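회사 소개

Niromix는 손에 쥐는 그리퍼로 집안 물건 집기 작업을 기록하는 작은 회사입니다. 로봇이 배울 동작 데이터, 그거 만듭니다. 컵, 수건, 샤워볼, 인형. 공장 부품은 안 합니다. 사무실은 하나, 작업 공간은 그 옆방. 소파 쿠션 있고 천 깔려 있고 짐도 쌓여 있습니다. 일부러 안 치웁니다. 진짜 집이 그러니까요.

이 페이지는 원래 연혁이랑 수상 내역 넣는 자리인데, 고객사에서 제일 많이 물어보시는 게 12월 불량 건이라 그걸 먼저 씁니다. 짧게 정리합니다. 급하게 쓴 글이라 나중에 다듬을 예정.

12월에 무슨 일이 있었나

Pramgate 프로젝트. 부드러운 물건 집기 2000건 납품. 그중 284건이 못 쓰는 데이터였습니다. 원인은 손가락 열림값. 화면에서는 손가락이 벌어져 있는데 기록에는 닫힘으로 찍혀 있었습니다. 반대 경우도 있었고요. 딱딱한 물건에서는 거의 티가 안 났습니다. 그물 샤워볼 같은 건 눌리면 모양이 계속 변하니까 바로 드러났습니다.

처음엔 소프트웨어라고 생각했습니다. 이틀 날림. 범인은 901번 그리퍼의 링크 쪽 핀이었습니다. 조금씩 풀리면서 유격이 생겼고, 센서 영점이 같이 밀렸습니다. 손으로 쥐고 쓰는 사람은 못 느낄 정도. 경고도 안 떴습니다. 그게 제일 문제였어요.

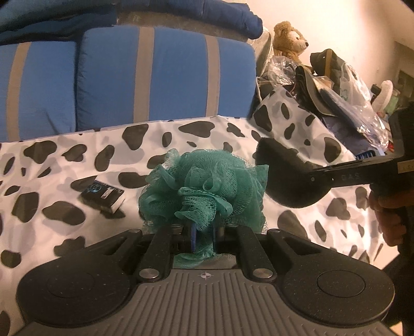 젖소 무늬 천 위에서 청록색 그물 샤워볼을 집은 그리퍼. 오른쪽에 두 번째 그리퍼.

손가락 끼임도 한 건 있었습니다. 같은 주 토요일, 핀 상태 본다고 전원 안 끄고 링크 사이에 손가락을 넣었다가 살짝 찝혔습니다. 병원 갈 정도는 아니었지만 기록은 남겼고 고객사에도 알렸습니다. 규정에 "점검 전 전원 차단"이라고 써 있긴 했습니다. 벽에 붙은 종이를 아무도 안 봤을 뿐. 종이는 뗐고, 지금은 장비 켤 때 체크 화면이 먼저 뜹니다. 넘기기 버튼 없음.

그래서 바꾼 것

작업 시작 전 영점 확인. 완전히 벌리고, 완전히 닫고, 값 두 개 비교. 어긋나면 그 장비는 그날 안 씁니다.
핀은 100건마다 조임 확인. 예전에는 한달에 한번이었습니다.
그리퍼를 두 대 쓰는 작업은 한 대씩 따로 검사합니다. 한쪽이 멀쩡하다고 같이 통과시키지 않습니다.
빈손 구간도 남김. 전에는 용량 아낀다고 잘라냈는데, 열림값이 맞는지 보려면 아무것도 안 잡은 순간이 꼭 필요하더라구요. 잘라낸 걸 제일 후회했습니다.

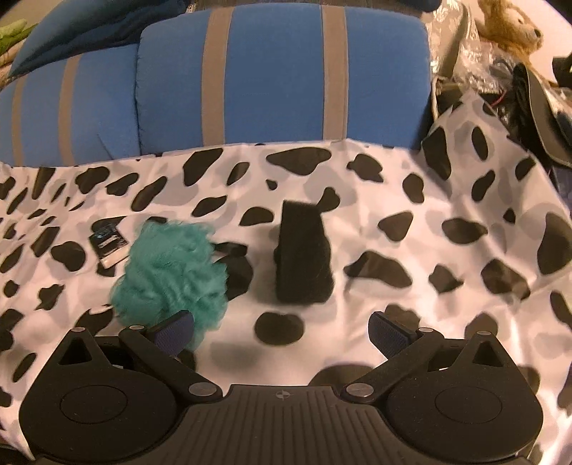 빈손 구간을 다시 넣고 나서는 검수도 빨라졌습니다. 손가락이 벌어진 상태의 값이 기준선이 되니까 영점 밀린 파일은 그래프만 봐도 튀어나옵니다. 검수 도구는 직접 만들었고 이름은 Wuvum. 화면은 못생겼습니다. 영상이랑 열림값을 나란히 틀어주는 게 전부인데 이거 없던 시절로는 못 돌아갑니다. 원하는 고객사에는 결과 파일까지 같이 보내드립니니다.

불량 284건은 전부 새로 찍어서 다시 보냈습니다. 추가 비용 안 받았습니다. 고장 났던 그리퍼는 분해해서 선반에 있습니다. 신입 교육 때 꺼내서 핀을 직접 흔들어보게 합니다. 말로 하면 유격이 뭔지 감이 안 와서요.

아직 해결 못한 것

솔직히 먼지. 천 위에서 계속 작업하니 검은 하우징에 자꾸 내려앉습니다. 닦는 걸로 버티는 중. 관절 안쪽으로 들어가는지는 아직 모릅니다. 커버 시제품을 Faulkner에 맡겼고 첫 번째 것은 두꺼워서 손가락 끝까지 안 벌어졌습니다. 두 번째 기다리는 중.

얇은 천이나 비닐이 손가락 사이에 걸린 채로 닫힘 판정 나는 경우도 가끔 있습니다. 이건 자동으로 못 잡아서 사람이 봅니다. 느립니다.

같이 일하려면

샘플 요청은 문의 양식으로. 어떤 물건을, 한 손인지 두 손인지만 적어주시면 됩니다. 납품 데이터에서 이상한 값 찾으시면 파일 번호만이라도 먼저 보내주세요. 설명은 나중에 하셔도 됩니다. 채용은 지금 검수 쪽만 엽니다. 장비 만져본 경험 없어도 되고, 같은 영상 오래 볼 수 있는 분이면 좋습니다.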